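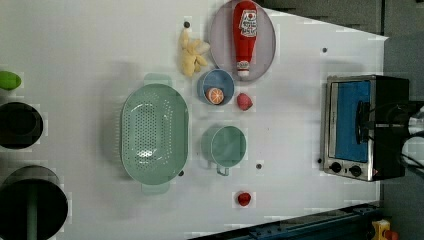 I came into the Nekaron project from the people side, so my job was never to make the arm work. My job was to sit in the Warnton kitchen and find out what happened to the folks who used to set up and clear the trays. Most of what I know I learned standing at the practice table, where everybody on the team ends up sooner or later. We use toy food and light kitchenware there, and I was surprised how quickly the kitchen staff had opinions about it. Put a ketchup bottle on its side on an oval plate, with a bowl right under the cap, and a tray worker will tell you straight away which one she'd move first (the bottle, always the bottle). The engineers had been arguing over that same choice for most of March! So we changed the plan and started asking the staff to call the order of the moves before anybody wrote anything down. Figure 1 shows the practice table.

Figure 1. Practice table with toy food, kitchenware and gripper.

4.2 What the staff told us

The Warnton kitchen sends out 2000 trays on a full day and has 49 people on its tray line, split over two shifts. I talked with every one of them, some twice, and I got better at it as I went along. My early interviews were pretty stiff. Once I stopped reading from my sheet and just asked people to walk me through their last shift, the talks got longer and a lot more useful.

The thing I heard most was about pace. Before Nekaron, a worker could speed up for a while and then take a breather, and the person next to her would cover. The arm keeps one speed. Several people said they felt they were now working for it, feeding it and clearing up after it, and that the small breaks had gone. Others liked it fine - fewer sore wrists, less reaching across the belt. Quite a few told me both things in the same talk, and I coded those answers under both headings.

The second thing was about who gets to decide. Lamduan Pongsiri had run the early shift long before we showed up, and she used to change the tray order whenever a delivery came late. With the arm on the line she had to call the support desk at Navden and wait. "I can see what's wrong and I'm not allowed to touch it," she told me. I wrote that on the whiteboard and it stayed there through the next two design meetings. We ended up giving shift leads their own screen for the tray order, and calls to the desk over order changes fell from 94 in the first month to 4 in the last.

I don't want to make too much of those numbers. It's one kitchen, and people were also just getting used to the thing. We also didn't follow the workers who moved to other jobs during the trial, and I wish we had, as I suspect they'd have had a different story about pace. The written survey comes next, in 4.3.

Posted 31 Oct 2019 by Tassanee Suwannarat
Shares 4 | Comments 0
Back to top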